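Waggler keeps dipping but I can't hit anything - crucians at Clarmont

**Piyumi Barua**

Hi all, I'm fairly new to float fishing (came over from bass two summers ago) and I've been trying for crucians on the small pond at Clarmont. I get plenty of little dips and wobbles on the float, and I'm striking at maybe every other one, and I come back with a bare hook or a squashed pellet almost every time. In July I sat there from 5 a.m. until lunch and landed one fish. One! The old guy across from me was into them all morning.

My setup: light rod, four-pound main line, a Beltis waggler that's probably too big, size 16 hook, soft pellet. I fish close in, right by the lilies, with the bait just touching bottom. I've started keeping a rig log at home so I can compare what I change each trip, but so far it's mostly a record of me missing bites.

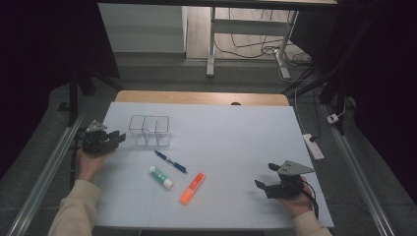 *Pen, highlighter and glue stick on the white board*

Should I be striking at every tiny movement, or waiting for it to go right under? And is pellet wrong for this time of year? I've read both and I'm more confused than when I started.

**Rokeya Kodikara**

Oh, I feel your pain - crucians drove me up the wall for a whole season before I got the hang of them! They're fussy little things. They tip up, suck the bait in, blow it back out, and all you see up top is a twitch.

First thing I'd change is the float. If there's a lot of tip showing, a crucian can mouth your bait and be gone before you know about it. Go down to the smallest waggler or pole float you can cast, and shot it so there's only a pimple above the water. I mean really tiny. If you think it's about to sink, you're close. I do mine in a bucket at home first, then tweak it on the bank, since pond water and wind always change things a bit.

Then look at your shot pattern. Put most of the weight around the float and one small dust shot two or three inches from the hook. When the fish picks up the bait it lifts that last shot, and your float rises a touch. Strike at the lift! I missed so many fish waiting for it to go under, when the rise was the bite.

As for depth, plumb it properly. "Just touching" could be three inches off on a sloping margin, and by the lilies it nearly always slopes. I write my depths down too, by the way, so keep going with the log. Mine goes swim, depth, hook size, bait, and then how many bites I saw against how many I hit. After a few trips you start seeing patterns you'd never remember otherwise.
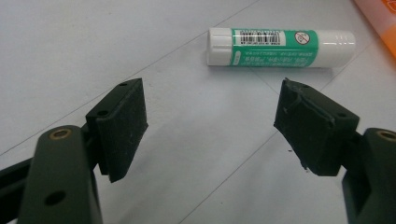
*Glue stick on its side*

Bait: pellet is fine, but try a smaller one, or a little pinch of bread paste on an 18. I mix mine soft enough that it barely survives the cast (underhand swing, no heroics). Feed a few micro pellets every few minutes and stop if you see a lot of fizzing but get no bites. Too much feed and they'll root about in it and ignore your hook completely.

Here's the order I'd try it in, one change per trip if you have the patience:

- Smaller float, dotted right down. Leave everything else alone so you know what made the difference.
- Dust shot moved close to the hook. If you get line bites (sharp dips and nothing there), shift it up an inch. 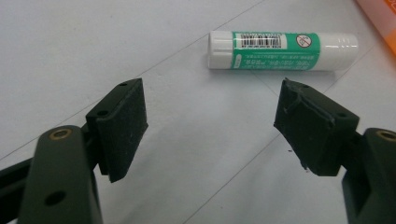 - Lighter hooklength. I go down to two-pound line when the water is clear and back up if there are carp about.
- Hook size last. An 18 is plenty small with paste.

Let us know how you get on. And go talk to the old guy! Pond regulars usually love being asked.

**Herath618**

lift bites 100%. also fish later. clarmont is way better the last hour before dark than it is at 5 in the morning, at least it was for me. didn't bother changing my hooks, I use 16s with a single maggot and do ok

**Piyumi Barua**

Thank you both, this is so helpful! I had no idea about the float coming up instead of going down. I'm pretty sure I sat there watching it do that and thought it was the breeze. I've got a smaller Fukix float in the box that I've never used, so I'll try that first with the shot moved down, and I'll go for an evening this time. Will report back.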